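Prellari fingers vs. stock on soft goods, worth the money?
Reading time: 4 min
Last updated: May

kamrul_r
Been running the laundry job (couch to basket, two arms) with the long Prellari fingers and I'm ready to have an argument. They pinch cloth fine. Everything else they treat as a personal enemy, couch included. Stock Kaltham pads gave me 40 good picks out of 60, and the Prellaris did worse on the first day, then better once I dropped the closing force. Wrist cams on both arms, one head cam.

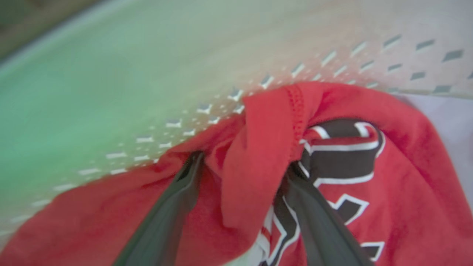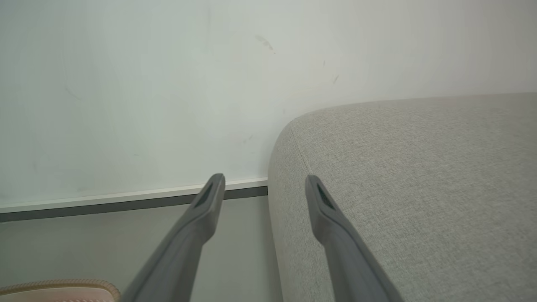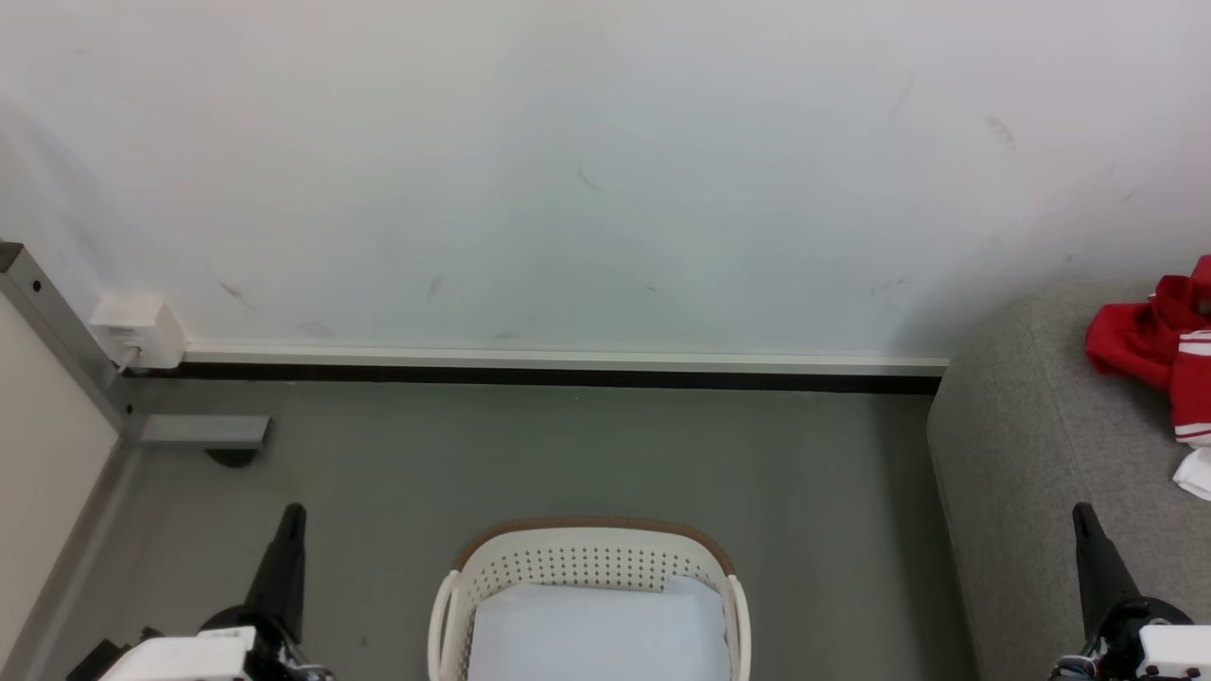 Top one is the wrist view with the red shirt pinched, middle is a wrist view with the right finger against the couch, last is the head cam.

zoia_h
Your middle shot is the whole review. You have a pale gray couch, a pale wall, and a fingertip touching upholstery. What is the wrist cam supposed to tell the policy there? Mount a head cam you trust and skip the wrist ones.

kamrul_r
The head cam can't see a fold once the fingers are in it. Look at the first shot, you can see the stitching on the hem. Try getting that from up top.

PrasannaS
Agree with Kamrul on cameras, disagree on fingers. Long taper is great on a T-shirt and miserable on a thick towel. I went to the Bozsik soft tips and lost 2 seconds a cycle. My towels have never been happier.

rezaul.h
2 seconds a cycle is a lot of seconds, Prasanna.

PrasannaS
I have a lot of towels.

zoia_h
Still waiting for somebody to test both fingers on the same garment with the same controller. Kamrul changed the force halfway through, so those numbers are soup.

kamrul_r
Fair. I'll put the Idness controller back to defaults and do 60 with each, red shirt only. Give me 4 days and don't expect charts.

malsha_m
Please do the blue cloth too. Red on gray is easy mode.

Contact | Copyright Soft Goods Bench Forum | Back to top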